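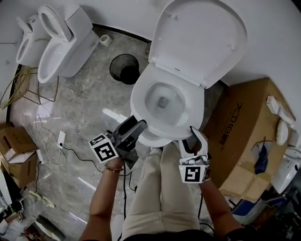 *Fig. 2. Lid up against the wall, bowl open.*

## Fitting the Grurka slow-close seat

Okay, so you've got the box open and the old seat is still on. Good, leave it there a minute. I've put on more of these than I ever planned to (my sister manages rentals, enough said), and the part people rush is the measuring. Don't!

You'll need a tape measure, a flat screwdriver, an adjustable wrench, a rag, and the little bag marked Nerkby. That bag holds the hinge posts and both wing nuts. If yours is missing, check under the cardboard flap at the bottom -- mine was stuck there with tape.

### Taking the old one off

1. Put the lid down and look behind it for the two plastic caps. Pop them up with the screwdriver.
2. Reach under the back of the bowl and find the nut on one side. Hold it still with your fingers or the wrench.
3. Turn the bolt from the top, counterclockwise. Old plastic bolts usually give up pretty fast.
4. Do the other side, then lift the whole seat straight up and off.
5. Wipe down the area around both holes. It will be gross. Let it dry all the way.

**Note:** If a metal bolt is rusted solid, give it some penetrating oil and go have lunch. I used Horemico spray on my last one and it came loose the second time I tried.

**Caution:** Don't hammer on a stuck bolt. Porcelain chips, and then you're reading a very different manual.

### Putting the new one on

1. Push a rubber washer onto each hinge post, flat side down.
2. Drop the posts into the holes. They slide back and forth a little, so don't worry if they look crooked right now.
3. Thread the wing nuts on from below, just finger tight.
4. Click the seat onto the posts. You want to hear 2 clicks, one per side.
5. Lower the seat and shift it until the front edge lines up with the bowl. Take your time on this one.
6. Unclick the seat, keep the posts where they are, and snug up the nuts. Quarter turns only!
7. Click the seat back on and try the lid. Let go of it when it's partway down and let the hinge do the work.

**Caution:** Never push the lid down by hand. That's what wears out the damper, and the damper isn't sold by itself.

**Note:** The long posts are 98 mm and the short ones are 85 mm. Most bowls take the short ones. If you have a Van Dijk bowl with the thick back shelf, go long.

### Wobbly after a few weeks?

Mine loosened up in July, after 12 weeks or so of regular use. Unclick the seat, give each nut one more quarter turn, and click it back on. If it still slides sideways, swap the washers for the spare pair in the bag.

*Shiela Tagle, September 22, 2019*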